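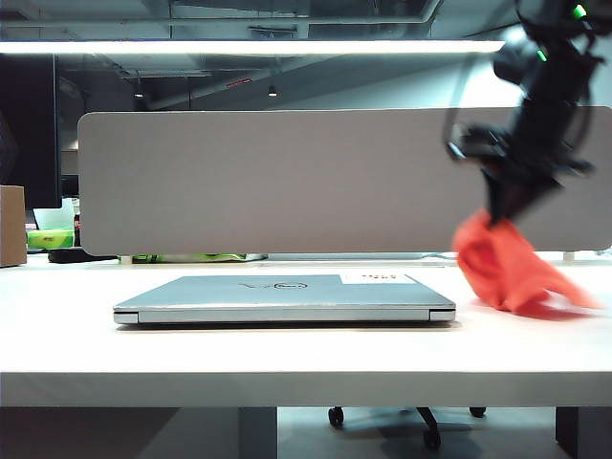

A closed Dell laptop on a white desk.

The Samolell crop advisory service is a paid program that sends planting, spraying and selling advice to small farmers in the Pestodham district. It covers mainly millet, groundnut and onion growers. Its backers describe it as a cure for low farm incomes, a claim that its published results do not support.

Background

Most holdings in Pestodham are small and depend on rain. Growers usually borrow before sowing and repay after harvest, when prices are at their lowest because everyone is selling at once. Earlier programs in the district offered free seed, then cheap pumps, then crop insurance. Each was announced as a turning point. Debt among tenant farmers was not measured before or after any of them, so their effect is a matter of opinion.

Operation

Subscribers receive text messages and, in villages with a field office, printed sheets. The advice is drawn from weather forecasts, market prices at Warov and soil tests taken when a farmer joins. The tests are not repeated. A soil reading can therefore be several seasons old by the time it is used to recommend a fertilizer dose, a weakness the operator has acknowledged without saying what it plans to do.

A related scheme, Yurt, rents shared storage sheds so that onions can be held back until prices improve. It has 29 sheds. Rent is due whether or not the price rises, and in a poor year a grower may pay for storage and still sell at a loss.

Enrollment and results

The service reported 2,606 registered farmers at the end of its second season, of whom 2,087 were called active. "Active" meant having received at least one message. Whether anyone read the messages, or acted on them, was not recorded.

The operator's yield figures come from two villages, both with canal water, and compare subscribers with the district average. Farmers with canal water would be expected to beat that average with or without advice. No comparison with neighbors on similar land has been released.

Criticism

Farm unions have argued that the program treats poverty as a lack of information. In their view, growers generally know when prices are bad and sell anyway, as the lender will not wait. Tenants have a further complaint: soil tests require the landowner's signature, and many owners refuse to give it.

Supporters answer that the fee is small and the forecasts are useful during sowing. The second point is plausible, although free radio forecasts cover the same area.

See also

Crop insurance
Dryland farming
Rural credit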